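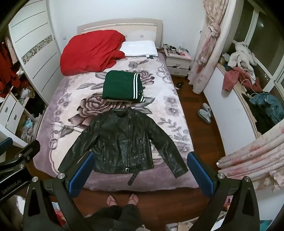
プレルテオ(Plelteo)は、服のたたみ方としまい方を教える小さな教室です。教えるといっても、黒板の前に並んで座るような時間はほとんどありません。ベッドや床やテーブルに服を広げて、手を動かして、うまくいかなければまた広げる。その繰り返しです。はじめての方にはまず、ご自宅のベッドを作業台だと思ってくださいとお話ししています。黒い革のライダースジャケットなら、前身頃を上にして平らに置き、両袖を裾のほうへ斜めに下ろして広げます。襟は立てたまま、裾のバックルは外に垂らしておいてかまいません。そのすぐ上に、白い二本線の入った深緑の服が四角くたたんで置いてありますよね。広げるものと、たたみ終えたもの。この二つが一枚のベッドの上に同居できれば、もう練習は始められます!

教室の始まり

代表のエヴェリン・バールト(Evelien Baert)は、もともと古着の買い付けと補修をしていました。店の奥で毎日服をたたんでいるうちに、お客さまから「それ、どうやるんですか」と聞かれることが増え、閉店後に二人だけの練習会を開いたのが最初です。参加者は近所の高校生と、そのおばあさまでした。おばあさまのセーターのたたみ方があまりに見事で、エヴェリンのほうがメモを取っていたそうです。そのたたみ方は今も基礎コースの二回目に残っていて、教室では「おばあちゃん折り」と呼んでいます。

その後、補修の仕事仲間だったヨーリス・ステーフェンス(Joris Stevens)が加わり、教室は今の形になりました。ヨーリスは革とウールの担当です。革の話になると本当に止まらないので、革の回だけは終了時刻を三十分遅く設定してあります(それでもよく延びます)。

教室でやっていること

基礎コースは「キュリク(Kurik)」といいます。Tシャツ、シャツ、ニット、ズボンを順番に扱い、ご自分の引き出しの深さに合わせてたたむ幅を決めていきます。決まった寸法はお教えしません。引き出しの内側を測ってきてもらい、それを半分、三分の一と割りながら、手が覚えるまでたたみます。物差しを忘れた方には紙テープをお貸しします。

もう一つの「イン(Yin)」は、たたまない服のためのコースです。革のジャケット、コート、毛足の長いもの、飾りのついたもの。こうした服は吊るすか、平らに寝かせるか、迷いやすいところです。革の場合は、しまう前に一度すっかり広げて、袖の内側と襟の裏、ファスナーの端を見ます。斜めのファスナーは途中で生地を噛みやすいので、片手で裾を押さえ、もう片方の手でゆっくり動かしてください。折りじわは無理に伸ばさず、肩に厚みのあるハンガーにかけて、風の通る場所で数日休ませます。着ているうちについたしわは、そのまま残しておくのが私たちの好みです。腕の曲がるところに細かく寄ったしわなんて、見ているだけでうれしくなります。

ふわふわした素材の服は、重ねる順番が大切です。重いものを上に置かないこと、できれば棚のいちばん上に一枚で置くこと。出窓や椅子の上に服が積み重なっていくのは、どこのお宅でもあることです。私たちの家にもあります。その山を一度に片づけようとせず、上から一枚ずつベッドに運ぶやり方を、インでは最初に練習します。一枚広げ、見て、行き先を決める。行き先が決まらない服は、いったん椅子に戻してもいいことにしています。

私たちの考え方

部屋を空っぽにすることは目指していません。花柄のカーテンも、ベッドのそばの小物も、好きで置いてあるならそのままで。ナイトテーブルの上の瓶やアクセサリーを全部しまってくださいとは、誰にも言いません。私たちが気になるのは、明日の朝に着たい服がすぐ手に取れるかどうか、そして脱いだあとに戻す場所があるかどうかです。

それから、服を減らすことをすすめる教室でもありません。持っている服の数は、受講の申込書にも書く欄がありません。たくさん持っている方からは、こちらが教わることも多いんです。以前、帽子だけで壁一面を使っている生徒さんがいらして、あの回は授業というより見学会でした。楽しかったです。

これまでとこれから

これまでにキュリクを修了した方は385名、インは331名です。両方を続けて受ける方が多く、修了後に手伝いに来てくださる方もいます。そのうちの一人、エリフ・ナズ・チェティンカヤ(Elif Naz Çetinkaya)は今、月に二回の出張クラスを受け持っています。ご自宅に伺い、実際のクローゼットとベッドを使って進めるクラスです。毛布の扱いがとても上手で、大きな毛布を一人でたたむ方法は彼女が考えました。

十二月には、冬物だけを扱う回を開きます。コートを一着お持ちください。持ち運びの大変なものは、着てきていただければ大丈夫です。

教室のご案内

教室はフリンダウ(Flindau)という布屋さんの二階にあります。入口は布屋さんと共通なので、反物の間を抜けて奥の階段を上がってください。途中で生地に見とれて遅れてくる方が毎回いますが、最初の十分はお茶の時間なので間に合います。

日曜日の午前は見学を受け付けています。予約はいりません。室内では靴を脱いでいただきますので、冷えやすい方はスリッパをお持ちください。お子さまとご一緒でもどうぞ。小さな手でたたむ靴下は、なかなかの出来です。

受講のご相談は受付のワウテル・ペーテルス(Wouter Peeters)まで。引き出しの写真を添えていただけると、どちらのコースが合いそうか、お返事がしやすくなります。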